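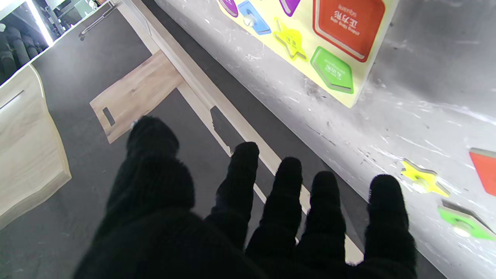
Home Reviews Notes Downloads Contact

Plirivix five-finger hand, the pair: our review after 18 working days
May 4, 2018
Text: Moataz Abdelaziz. Tests: Moataz Abdelaziz and Yupin Rojanasak

We had the two-finger Jero grippers on our arms since the laboratory opened, and we were satisfied with them for boxes and bottles. For flat and small objects we were less satisfied. In December we decided to compare them with a pair of Plirivix hands, left and right, with the knitted gloves which the maker sells separately. This review is about the hands in daily use. I will say little about the arms, which are the same in both cases, and nothing about the price, because we received a discount and I am not allowed to publish it.

Mounting was easier than I feared. The flange has the same hole pattern as the Jero, so we changed both sides in one morning. The power and signal cables go back along the outside of the forearm, and you must leave a generous loop at the wrist. With our first loop the left wrist could not reach its limit, and the Ernura controller stopped each time with error 1031. The manual explains this error as "communication", nothing more. Yupin found the true cause by turning the wrist slowly with her hand and listening.

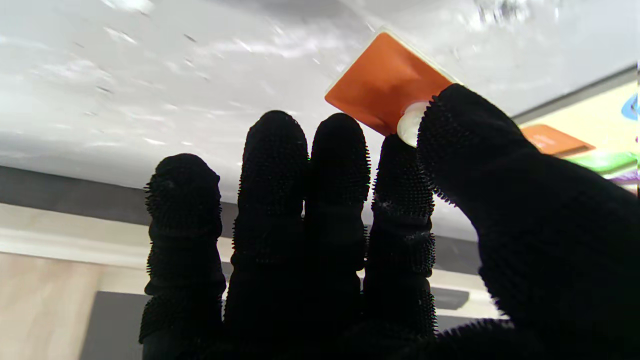
Pinching is the task for which we wanted these hands. The Jero has parallel jaws of bare aluminium, and a thin object must be presented to it exactly in the middle, otherwise it turns or escapes. The Plirivix can bring the thumb against the tip of the index finger and correct a little after the contact. With the orange card, which has a small white suction cup on it, we let the thumb press on the cup and the index finger support from the other side, and in this way the card can be held up at an angle above the hand. The short rubber nubs of the glove help very much here. Without glove the fingertips are smooth and I would not recommend to use them so.

The gloves have also a bad side. They bunch at the joints, most on the little finger, and then the finger closes less than the software believes. They collect lint. To put one on needs patience and two persons, and after it you should repeat the zero calibration, a step that the quick guide forgets to mention.

The wrist camera sees the hand from behind. This is good for following the fingers, but the thumb is big and hides a part of the object exactly at the moment when you want to see it. We moved our camera bracket two times and were not fully happy with any position. I advise to keep a fixed camera over the table in addition.

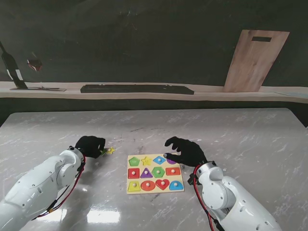 Dexterous Handling Group, Kao Laboratory for Applied Robotics

For the comparison with two arms we took a wooden shape puzzle, the kind for small children, with a round knob on every piece. It is cheap and it is more difficult than it looks. To lift a piece by its knob is possible for both products. To put it back is another matter, as the piece must be turned to the correct angle over the hole, and the star forgives nothing. With the Jero we had to put the piece down, regrip and try again. With the Plirivix the operator can close the fingers around the whole piece and bring it to the board, while the other hand holds the board at the opposite side so that it does not slide on the smooth table.

Hala Bouzid, who operated the Jero for years, tried the Plirivix by teleoperation and needed longer than me to like it. Her remark was that the fingers which do not work are in the way. She is right. When you pinch with thumb and index, the other three fingers must be told where to go, and if you forget them they touch the neighbour pieces. We made a preset in the Ernura software where these three are half curled, and it is now our standard.
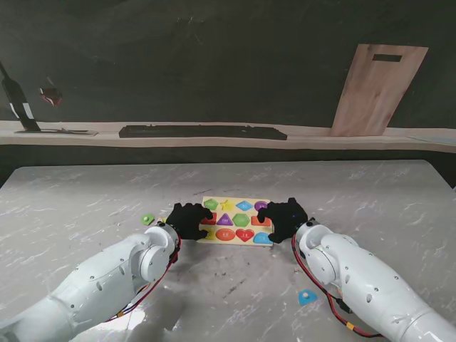
The preset does not solve everything. At the corners of the board the hand is simply wide, and the operator looks for the piece from the overhead camera and sees mostly black glove. In such places the Jero is still better, and I would be sorry to sell ours.

Noise is low. The motors become warm after long holding, but we had no thermal stop. One tendon on the right hand lost tension in the second week; Bernadette Montoya wrote to the service and they answered in 4 days with a clear drawing, so we could adjust it ourselves with a 3 mm key.

Good: pinch of thin objects, standard flange, quiet, service which answers.
Less good: gloves that bunch, large thumb in front of the wrist camera, poor error texts, quick guide incomplete.

If your work is boxes, stay with two fingers. If you have cards, knobs and small pieces, ask for a trial, and order a second pair of gloves at the same time.

Recent reviews
Jero parallel gripper, long-term notes
Ernura controller: first impressions of the new interface
Cable guides for small arms, compared
Overhead camera mounts (Martim Peixoto)

© 2018 Dexterous Handling Group | Contact | Back to top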